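Pernevora PG-48 Parallel Gripper

Two-finger electric gripper for light tabletop arms
Sold singly or as a left/right pair

Overview

The PG-48 is a parallel gripper for small arms that work over a table. Both fingers are driven from one motor and travel the same distance, so the center line of the grip stays put as the gripper opens and closes. The body is black and bolts to the wrist with four screws. The camera bracket is a separate part and fits above the gripper on either arm.

We sell it mainly to labs and small shops that run two arms over one bench. It replaces the PG-23, which is still supported but no longer in stock.

Specifications

Opening, fingertip to fingertip: 48 mm
Grip force, adjustable: up to 15 N
Position feedback rate: 200 Hz
Supply: 24 V DC, shared with the arm or separate
Finger mounting: two screws per finger, slotted holes
Cable exit: side or rear, set at assembly
Controllers: Baird two-channel, Molska single-channel

What is in the box

Gripper body with standard fingers fitted
Four wrist screws and a hex key
Power and signal cable
Printed quick start sheet

The camera bracket, soft finger pads and long fingers are ordered separately. The bracket has slots for tilt and comes with its own screws. It does not include a camera.

Choosing a controller

The PG-48 runs on either of the two controllers we stock. The Baird has two channels and one power input, and both grippers can be closed with a single command. The Molska runs one gripper only. It costs less and takes up less space, and for a single arm it is the better buy. Two Molska units will run a pair, but the timing between them depends on your own software.

Leen Aoun on our applications desk compared the two with the same fingers and the same objects. Holding force was the same on both. The Baird was easier to tune at the low end, where small steps matter most. On the Molska the lowest force setting is a fixed value and cannot be trimmed. If you handle foam, soft plastic or thin-walled parts, choose the Baird.

Choosing fingers

The standard fingers are flat and suit boxes, blocks, handles and most printed parts. Long fingers reach over the rim of a tray or cup, but they flex more and we suggest a lower force limit with them. Soft pads press onto either type. They wear, and the edges lift first, so check them when you clean the gripper.

Round objects are the hard case for any flat finger. A wide round object is often larger than the opening, so one gripper can't take it across the middle. With two arms you can support it from both sides, or take hold of the plate or base underneath. Gregor Crichton tried both on light models and preferred gripping the base. The side hold needed both arms to move together the whole way, and a small error in one arm showed up as a tilt. 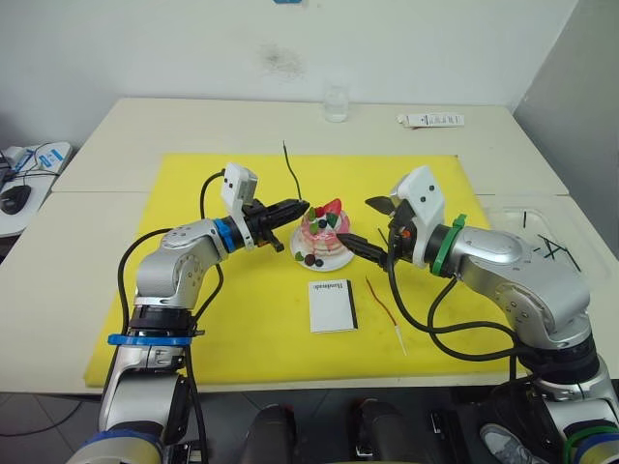 Set the force limit before you try either method. Start at the lowest setting that holds, then go up one step. Light models dent easily, and a dent changes how the next grip lands.

Cable routing

Leave a loop at each joint long enough for the full bend, and tie it to the arm and not to the gripper body. Move each arm through its whole range by hand before you power up. The camera cable should run back along the arm with the gripper cable – crossing it over the fingers will catch sooner or later. Right-angle connectors are available for arms with little room at the wrist.

Camera position

Tilt the camera so both fingertips stay in view when the gripper is fully closed. Obed Akolgo wrote the bracket guide and gives a starting angle for each finger length. Recalibrate whenever you change fingers or move the bracket, even slightly.

Lead time and returns

Single grippers ship from stock. Pairs with mirrored cable exits are built to order. Unused units can be returned in the original box within 15 days of delivery. Finger pads can't be returned once fitted.

For drawings, controller questions or a quote on a pair, write to Khrystyna Vakulenko at the Pernevora sales desk and include the make of your arm and the wrist bolt pattern.

Page last updated Sat 29 August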